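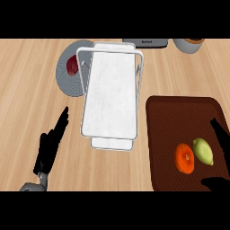

Looking After the Two-Arm Table Cell
Notes to go with the October bench session
Elibariki Rweyemamu

5 min read

Welcome back, everybody, and thank you for putting up with the cold room last time. We are going to spend this session on the part of the work that most people want to skip, and I understand why, as I wanted to skip it too when I was learning. It is the setup of the simulated table cell, the one we call Vitus, before any arm does anything clever.

Start with the table and not with the arms. Load the kitchen layout and let the objects settle for 300 steps before you touch anything. You want the dish rack standing on the wood between the round gray placemat and the big brown tray, the red fruit on the placemat close up against the rack, and the orange and the lemon side by side on the brown tray. If the fruit is still creeping when the settling time is over, your friction values did not load. Go back to the Leitner file and check that it was saved after your last edit – that one catches somebody every year, and it has caught me more than once.

Next come the arms. Bring up the left one first, by itself, with the hand flat and the fingers closed. Park it low on the left over bare wood, fingers pointing in toward the placemat, and leave it touching nothing. Then look at it for a while. I mean really sit and look. A hand that is holding its pose properly stays put, and one with a bad wrist gain will drift or shiver a little, and you will see it much sooner against plain wood than you would once it is in among the wires of the rack.

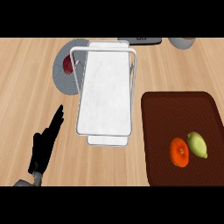 Page 3

When the left arm is happy, bring in the right. It comes in over the brown tray from the side, and its thumb ends up low, quite near the citrus. People get nervous here and back the whole arm away, and then the reach is wrong for everything they try afterward. Leave the base alone. If you need more room, open the hand or lift the wrist a touch, write down what you changed, and carry on.

Now the wrist check, which we do on each side. Turn the wrist slowly one way, bring it back, turn it the other way, bring it back, and compare where the fingertips finish with where they began. The log should show 225 samples for each turn, so 450 for the pair. A short log usually means the recorder started late, so restart the recorder and do the turn over. Please don't patch the missing lines in by hand! I know it is tempting when it is nearly lunch.

A word about the camera. The arms sit at the bottom and side of the view, and the things along the far edge of the table are only partly in it. We leave it like that because the work happens in the middle. If you move the view to get a better look at something, put it back with the Gurkerard preset when you are done, or the next group will spend their morning wondering why nothing lines up with their notes.

For next time, save your settled layout under your own name, bring both wrist logs, and read the Ivstead chapter on joint limits, at least as far as the worked problem.

Comments

tomasz_b: My orange rolled every single time until I reread the bit about saving the file. Thank you.

Priya: Do we do the wrist check again if we only changed the hand?

E. Rweyemamu: Yes please, Priya, it takes about 3 minutes and I will sleep better.

lowbench: is the Ivstead chapter in the shared folder or just the library copy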